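Sovness Benchtop Parts Bin, Two-Section, Sheet Metal
Item 245
Sold by Kohlhase Bench and Storage

Overview

The Sovness two-section bin is an open-topped steel container for small and medium loose parts. It consists of a deep main compartment and a shallower section behind it, separated by a ridge. The bin is intended for bench use: blanks, cut bar stock, fittings, molded pieces, offcuts and similar items that are tipped in and taken out piece by piece.

There is no lid, divider or insert. The main compartment is one undivided space, and parts lie in it as they fall. Customers who need parts held in rows should see the Nulovent tray series instead.

Construction

The bin is folded from sheet steel and painted gray. Corners are formed with diagonal folds, so there are few open seams for dust and small chips to collect in. The rear panel slants outward. The side walls of the main compartment slope toward the floor, and parts dropped against them slide down toward the middle. How far they slide depends on the part. Smooth metal pieces generally reach the floor, while rubber and soft plastic often stop partway.

The front wall is a plain strip with no label holder. Adhesive label holders can be fitted to the outside face. Clean the paint with a mild degreaser first and let it dry fully before applying the adhesive.

The main compartment floor is supplied bare, with a light protective oil. Remove the oil before first use if the parts are to be painted, glued or handled without gloves. A floor with paint on it was offered in the first production run and dropped, as the paint chipped under metal parts and the chips mixed with the contents.

Mounting

The bin can stand loose on a level bench or be bolted down through the floor with 2 fasteners. Loose placement is adequate when the bin is filled and emptied by hand at low volume. Bolting is recommended in the following situations:

Parts are tipped in from a tote or scoop.
The bench is also used for hammering, pressing or cutting.
The bin has to stay in a known position, for instance where a fixture or stop is set from it.

Use low-profile heads. A raised head catches long parts and wears faster than the surrounding floor. On a wooden bench top, use a through bolt with a wide washer on the underside. Wood screws will hold at first but work loose with repeated side loads. Fasteners are not included, as the length depends on the bench top.

Check that the bench is level before tightening. If the top is bowed, shim under the bin. Pulling the floor down into a hollow with the bolts will twist the side walls, and the rim will no longer sit straight.

Which parts it suits

The bin was laid out for parts that can be picked up one at a time from a shallow layer. Short bars, blocks, sleeves, brackets and handles are typical contents. Faceted bars do well in it. The flats keep them from rolling to the low side, and a scattered layer stays scattered until something disturbs it.

Round stock rolls. If the bench has any slope at all, rods and dowels will gather along one wall and have to be pulled out from there. Very thin parts such as washers and shims lie flat against the floor and are slow to pick up with gloves on. A rubber mat solves this, at the cost of a surface that holds oil and dirt — cut it slightly undersize so it can be lifted out.

Mixed contents are acceptable when the parts differ clearly in color or shape. Two colors of the same bar can share the main compartment without much risk of error. Two lengths of the same bar in the same color should not, unless each piece is checked again further down the line.

Do not use the bin for liquids, wet parts or anything packed in brine or salt. The fastener holes are not sealed and the bare floor will rust. For wet storage, order the Soltport molded tub.

Rear section

The rear section is shallow and is meant as a parking place for items that should stay out of the main compartment: a tag, a rag, a gauge, a part set aside for checking. It should not be loaded with stock. Pieces stacked there slide forward over the ridge when the bench is bumped.

Paper tags and scraps tend to settle along the ridge. Wipe it when the bin is emptied, or the scraps end up among the parts.

Wear in service

The finish on the walls is a working coat. In regular use it will wear through in the places where parts, scoops and tools strike it, and the back wall of the main compartment usually goes first. Wear begins as light scratching, widens into a ragged band along the middle and lower part of the wall, and then stays much the same for a long period. The upper part of the wall is seldom touched and keeps its color.

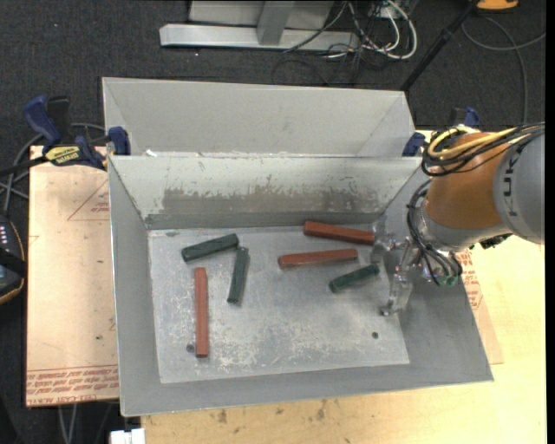

One buyer for a tooling shop wrote in that the scraped back wall had bothered them at first and made no difference to the work, but that they would have paid extra for a floor that could be swapped out. A replaceable floor is not offered for Item 245. A loose liner sheet can be cut to size by the customer and held under the same bolt heads.

Scuffing on the floor is also normal. Whitish scratches and blotches on bare steel are surface marks and do not affect strength. Replace the bin if any of the following is found:

A crack at a fold or corner
A fastener hole pulled out of round
A rim edge that is burred and cannot be filed smooth
Rust that flakes under a fingernail

Touch-up paint is available in gray. It is suitable for the outer faces and the rear section. It is not recommended for the inside of the main compartment, where it will come off again and leave flakes among the parts.

Cleaning

Empty the bin completely. Brush out grit and chips, working from the rear section forward over the ridge into the main compartment. Wipe the walls with a cloth and mild degreaser. Do not use a wire brush on painted surfaces. On the bare floor a fine abrasive pad is acceptable.

If the bin is bolted down, clean around the bolt heads with a stiff nylon brush. Fine metal dust packs in there and holds moisture. Finish with a thin wipe of oil if the bin will stand empty for more than 30 days.

Compressed air should not be used inside the bin. The sloped walls throw the dust back up toward the operator.

Noise

Metal parts dropped on a bare steel floor are loud. The bin has no damping layer. A sheet of cork or dense felt under the bin reduces the ringing noticeably and has no effect on the parts. When felt is used under a bolted bin, retighten the fasteners after the first week — the felt compresses and the bolts go slack.

Common ordering questions

The bin is sold singly. There is no left-hand or right-hand version.

The bin does not stack, full or empty. The slanted rear panel prevents it, and forcing one bin into another damages the rim.

Lifting a full bin by the front wall is not permitted. The rim is thin and will bend. Empty the bin before moving it, or slide a board under it and lift the board.

Color is gray only. Requests for other colors are declined, as the coat wears off the inner walls in use and the outer color is not worth a separate production run.

Additional fastener holes may be drilled by the customer. Deburr both sides. Drilling does not void the warranty unless the crack or defect being claimed starts at the drilled hole.

Warranty and returns

Folds and corners are covered for two years from delivery. Surface wear, scratches, loss of paint in the main compartment and rust on the bare floor are not covered. Unused bins may be returned within 30 days in their original carton. Bins that have been bolted down are treated as used.

Bins damaged in transit should be reported before installation. Keep the carton and the corner protectors until the claim is settled, as the carrier will ask to see them.

Availability

Stock at the Kohlhase warehouse on 16 January 2023: 1,329 units. The next production run is planned for September. Orders that exceed available stock are shipped in part, with the balance following from the next run. Cork and felt underlays, adhesive label holders and gray touch-up paint are listed under Bench Accessories and can be added to the same shipment.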